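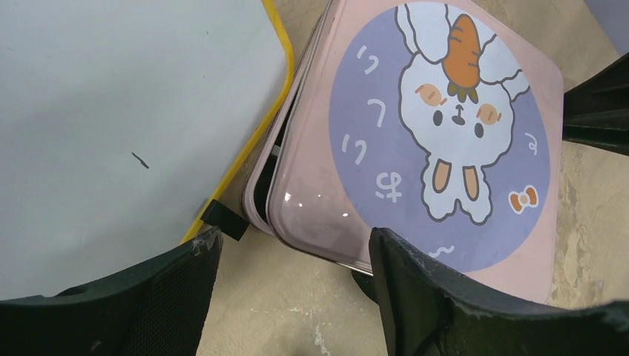
About Ferer Language School

Category: Our School
Reading time: 3 minutes

Ferer is a small language school for adults. We teach English, Danish and Icelandic in the evening and on Saturday mornings, in rooms above the old post office on Skuvska Street. Most of our students work during the day, many of them in kitchens, hospitals and warehouses, and they come to us tired. We try to make the lessons worth the stairs.

How we started

The school was opened by Kolbrún Bech, who came here from Iceland as an adult and had to learn English for the second time. The first time was at school, with many rules and very little speaking. When she arrived, she could explain the past perfect but she could not make an appointment with a dentist by telephone. She has told this story to every new class, so we apologize to the students who are hearing it again.

In the beginning there was one group of 11 students and one teacher, and the lessons were in the back part of the Kirkegaard bakery after it closed for the day. It smelled very good and it was difficult to concentrate. After two winters we moved to Skuvska Street, where we have stayed.

How we teach

A course is 36 lessons. Each lesson is 90 minutes with a short break, and there is tea. We speak from the first evening, also in the beginner groups. You will make mistakes and the teacher will not stop you for every one of them. She writes them down and you look at them together at the end, when you have already said what you wanted to say.

We use a textbook, but not every page of it. A big part of the lessons comes from what students bring: a letter from the landlord, a message from the child's teacher, a form from the bank which is hard to read even for people born here. If you have such a paper, please bring it. You may cover your name and address with tape.

Grammar has its place too. Some students love it and would do only grammar if we let them. For these people there is the Dravach group, named after the village of the teacher who started it. It meets on Saturday at 9 and does nothing but grammar. It is always full – we do not completely understand why.

Our teachers

All our teachers have learned at least one foreign language as adults, and for several of them English is not the first language. Sometimes a new student asks for a "real" English speaker. We understand the question. Our answer is that a person who has walked the same road knows where the holes are. You are welcome to visit one lesson for free and decide after that.

Homework and tests

Homework is short and it is not graded. There is a placement talk before your first course, which takes 15 minutes and is only a conversation. At the end of the course you receive a certificate with your level and your number of hours. If you need an official exam, we can help you prepare, but the exam itself is taken in another place.

Visit us

The office is open on weekdays from 3 in the afternoon until the last lesson begins. The entrance is the green door on the side of the building, and the bell marked 2 is ours. New groups start in September and January. In December we close early for the holidays, but before that there is the evening when everyone brings food from home and says a few words about it in the language they are learning. Former students are invited also, and many come – some of them with their parents, who then sign up.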